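Munasum Supported Housing -- Progress Report to the Pluna Fund
Furnishing and Household Routines, Second Reporting Period
Submitted 25 July 2021 by Noman Gondal, Program Lead

1. Purpose of the grant

The Pluna Fund awarded Munasum a grant in January to furnish small bedrooms for residents moving out of shared dormitories, and to set up a bed-making and laundry routine that residents and support staff can follow together. The grant covers 7 rooms. This report describes the state of the work at the end of the second period and the items still to be settled.

2. Rooms completed

Furnishing is complete in 3 of the 7 rooms. Each has a large bed, a full set of bedding and window curtains. Delivery of the remaining bed frames was delayed by the supplier, Afridi, and the new dates have been confirmed in writing.

Plain gray was chosen for all bed covers so that sets can be moved between rooms and replaced singly. The first order of 200 pieces of linen has been received and checked against the invoice. Four fitted sheets were returned as the wrong size.

3. Bedroom and laundry arrangements

The laundry machines are placed in the bedrooms themselves, as agreed with the Fund at the planning stage. A stacked washer-dryer takes up little floor area and leaves the side of the bed clear for changing the covers. The existing floor finish was kept -- it was already in place and is easy to mop.

Room with gray bed covers:
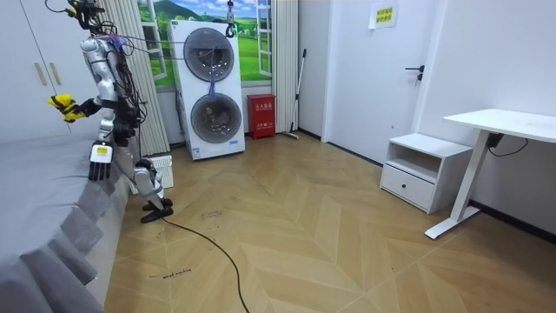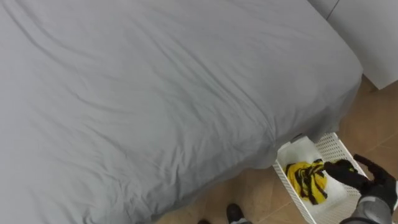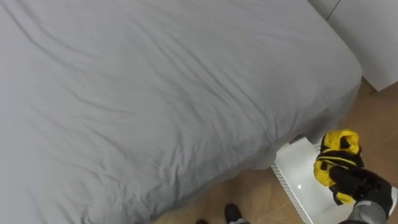 4. Bed-making routine

The written routine was revised twice during the period. The current version asks that the cover be drawn smooth over the mattress first and the sides let down afterward. Staff reported that the earlier order of steps left the cover uneven at the foot of the bed. Small creases are accepted under the standard.

Manaia Sutcliffe has taken over the weekly room checks and keeps the record sheets.

5. Budget

Spending is within the approved amount. An underspend of $700 on curtains is requested for transfer to bedding, chiefly spare duvets. No other changes are proposed.

6. Next period

Work will continue on the four remaining rooms. Curkent will carry out the electrical connections for the washer-dryers before the beds are brought in. The Fund's decision on the transfer is needed before the second linen order is placed.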